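# In praise of the dull half hour

I have been looking after the kitchen cell at Galindo for two years now, and if you asked me what I do there, I would have to say that mostly I wipe a table and tighten things. My nephew was quite let down when I told him. He had pictured me in a headset, I think, steering the arm about like a crane operator, and here I was talking about hex keys and a microfibre cloth.

But I want to put in a good word for that part of the work, the half hour before anyone runs anything, as I believe it gets squeezed out of the day far too readily. Our new schedule, which came down in October along with a very handsome spreadsheet, gives the morning check eight minutes. Eight! I can just about get my coffee cooled in that time.

It was Citlali Manríquez who taught me the check, and she did it the slow way. She would put her palm flat on the wrist of the arm before power-up and give it a small push, in all directions, feeling for play. Then the fingers: open, close, open, close, while she listened with her head down by the mount. She caught a cracked finger pad that way once, long before it showed up in the logs – and the logs at Galindo are good, I'm not complaining about the logs. After that came the bolts, then the cable run, then the home position, and only then the props came out of their bins.

People who visit tend to be charmed by the props and to treat them as decoration, and I do understand it. To whoever looks after the cell, though, they are as much a part of the machine as the gearbox. A squeeze bottle lying on its side is a different job from one standing up. A thin door handle asks more of the fingers than nearly anything else we give them, and if the home position has drifted by a hair, the handle is where you will hear about it.

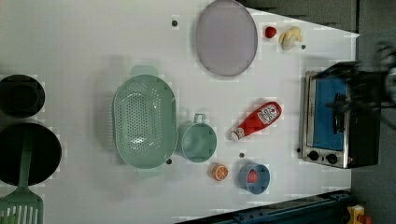

*Nurnelell Notes, issue 224*

I am fond of a table like that one, with the ketchup on the slant and the green spatula lying over the frying pan, and the gripper down over the little toaster oven. It looks like my own counter on a Sunday – no, that flatters my counter. My point is that a loose spread of things is only useful if the machine above it has been set up tightly. When both are sloppy, you spend the afternoon arguing about which one let you down, and Noemí Montes and I have lost whole afternoons to exactly that argument.

So my plea to whoever keeps the spreadsheet is a modest one. Give us back the half hour. Let the new people learn the push on the wrist from somebody who knows it, and let them be slow at it for a good while. I'll bring the cloths.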